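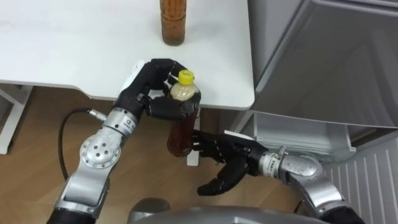
The Waltholm Gauge

Signe Kvam read the river at Waltholm once a day, at a quarter past seven. The gauge was an enamelled staff bolted to the downstream face of the old bridge pier. It was marked in centimetres, with the decimetres numbered in black. She read it through field glasses from the bank, wrote the figure in pencil and went over it in ink at home.

The entry for 27/11/2025 was 11 centimetres lower than the day before. There had been no frost upstream, and the sluice at Wundamau was shut for the winter. She wiped the glasses and read it again. The figure stood.

The procedure for a doubtful reading was on the inside cover of the book. Wait 30 minutes. Read again from a second position. If the two agree, enter both and telephone the district office.

She waited on the step of the pump house. A coal barge called Pan lay against the far bank with her hatches closed. The water moved past the hull at its usual speed, brown and even, carrying leaves.

The second reading agreed with the first. She telephoned.

"Could the staff have moved?" the duty engineer asked.

"It is held by 5 bolts."

"Are they all there?"

She said she would look. It meant going down the iron ladder on the pier, which she had not done for two years. The rungs were sound. At the bottom she put her hand on the enamel and pushed, and the staff slid upwards in its bracket, then settled again. Four bolts had rusted through. The fifth was bearing on a slot that someone had cut, long ago, to allow for adjustment.

A line of clean stone showed beside the lower edge. She measured it with the steel rule from her coat – 11 centimetres.

So the river had not dropped. The staff had risen, probably lifted by a trunk or a boat's fender, and stuck there.

She climbed back up and opened the book on the parapet. The rule for corrections was that nothing should be rubbed out. She drew one line through the figure, wrote the true level above it and put her initials in the margin. Then she turned back through the November pages. On the ninth there was a drop of 40 millimetres that she had put down to the wind.

She looked at it for a while, and went to telephone again.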